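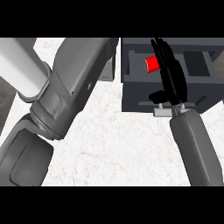 ## Can in cabinet, sim, Sunday

Back on the two-arm setup. Task is unchanged: red can lying on its side in the left compartment of the cabinet, right hand goes in, closes on it, brings it out and sets it on the floor. Left arm has no part in the grasp and only has to stay out of the way until the handover variant, which I'm leaving for another day.

Question for this run: does training on the letterboxed head view with random floor textures cost us anything on the reach, compared with the plain grey floor? Inar (our policy code) has been trained on plain floors up to now, and it falls over on anything patterned. The marble is one of the held-out textures.

### Setup

- Scene built in Rolomora, cabinet asset as before, divider fixed
- Demos: 2,432 after filtering, same set for both policies, only the rendering differs
- Policy A: plain floor. Policy B: random floor, marble left out
- 3 seeds each
- Can pose jittered along the depth of the compartment, and a little in yaw. Always on its side
- Success = can clear of the cabinet and at rest on the floor, hand open, before the time limit

The black bands stay in. I tried cropping them and resizing, but the encoder was pretrained with padding and the cropped version trained more slowly. Not worth chasing now.

### Results

Policy B on marble: 74 per cent, pooled over seeds. Policy A on marble did so badly that I stopped the third seed early. It mostly drifts left during the approach and hits the divider with the thumb. On the plain floor the two are close enough that I wouldn't claim a difference either way.

So the random floors help on the held-out texture and I can't see a cost on the plain one. I want a second held-out floor before putting that in the write-up, as the marble is pale and has low contrast. A dark floor near the colour of the cabinet would be a harder check.

### Failures, policy B

Went through the failed episodes by hand and sorted them.

1. Fingers go in beside the can, close together, and never spread. The hand sits at the right-hand end of the can and pushes it along. Most common by a long way. The still at the top is the kind of pose I mean, fingers straight and next to each other with the can to their left.
2. Thumb catches the front of the cabinet on the way in. The wrist then rolls and the can is out of reach.
3. Good grasp, dropped on the way out when the can touches the divider.
4. Time limit. Only a few, all with the can far back.

For the first group I first suspected the hand retargeting. Replayed some of the demos through the Otier hand model and the finger spread comes through fine, so the labels are all right. The policy seems to be late with it. Spread is only commanded for a short stretch just before contact, and with the action chunk as long as it is, the next prediction often starts after that stretch has passed. Shortened the chunk on one seed as a quick look and the pushing went down, but the arm got jerky. No number for this yet, it was a handful of episodes.

The overlap may matter too. From the head view the fingers cover the right end of the can, so the policy has to judge depth from not very much. The wrist camera would sort this out, but then we lose the comparison with the earlier runs.

### Odds and ends

- Left arm resting pose takes up a lot of the head view. It isn't blocking the can but it comes close to the middle. Try parking it lower. Check that this doesn't upset the handover start pose.
- Contact stiffness on the can is still the default. Poduval logs show it bouncing slightly when the fingers first touch. Might account for part of group 3.
- Render workers ran out of memory over 4 at once. Keep to that until the texture cache is fixed.
- Reset script leaves the can upright if the previous episode ended early. Patched locally, not pushed.

### Next

- Dark floor, both policies, same seeds
- Shorter chunk with temporal smoothing on, all seeds
- Reweight the demo steps where finger spread changes, see if group 1 shrinks
- Rerun the third seed of A to the end so the table is complete
- Push the reset fix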